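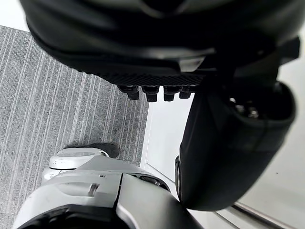 Marlene Poirier writes that she put off applying for two winters. She thought a community kitchen would want people with restaurant training, and all she had done was cook for her family. She started on soup days and now runs the Hasex Street lunch twice a month.

Kitchen Helpers Wanted, Clutdale Community Meals
Posted January 2019

Clutdale Community Meals cooks and delivers hot lunches to older residents of Clutdale and Carano. We are hiring 3 part-time kitchen helpers to start in February. The work is paid. Shifts are four hours long, in the morning, and most helpers work two or three shifts a week.

What you will do

Wash, peel and chop vegetables. Portion meals into trays and label them with the date and any allergens. Wash pots and pans, wipe down counters and put away deliveries. On some days you will ride along with the driver and carry meals to the door. 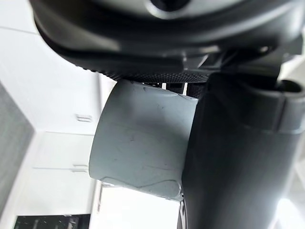
Last year we served 2467 lunches. The numbers go up in cold weather, when fewer people want to walk to the store, so expect the first weeks to be busy. The menu is set a week ahead and the lead cook will go over it with you at the start of each shift.

What we are looking for

You need to be 18 or older and able to stand for a full shift and lift 39 pounds. You should be able to read a recipe in English. A food handler card is helpful, but if you do not have one we will pay for the class. Please bring closed-toe shoes. We provide aprons and gloves.

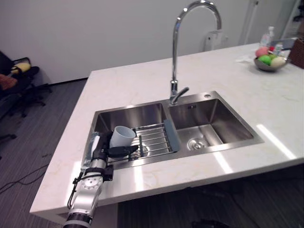
Double sink with gooseneck faucet.

Training

New helpers are paired with an experienced cook for their first three shifts. You will be paid for this time. Training covers hand washing, safe storage temperatures, knife use and how we keep allergen meals separate.

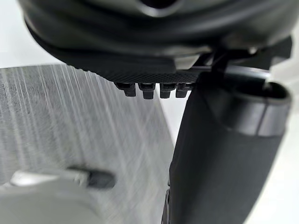
How to apply

Send a short letter and one reference to Jade Melnyk, Clutdale Community Meals, 219 Leclerc Road. You can also drop it off at the front desk any morning. Tell us which mornings you are free and whether you can drive. We do not need a resume. Applicants will get a phone call either way.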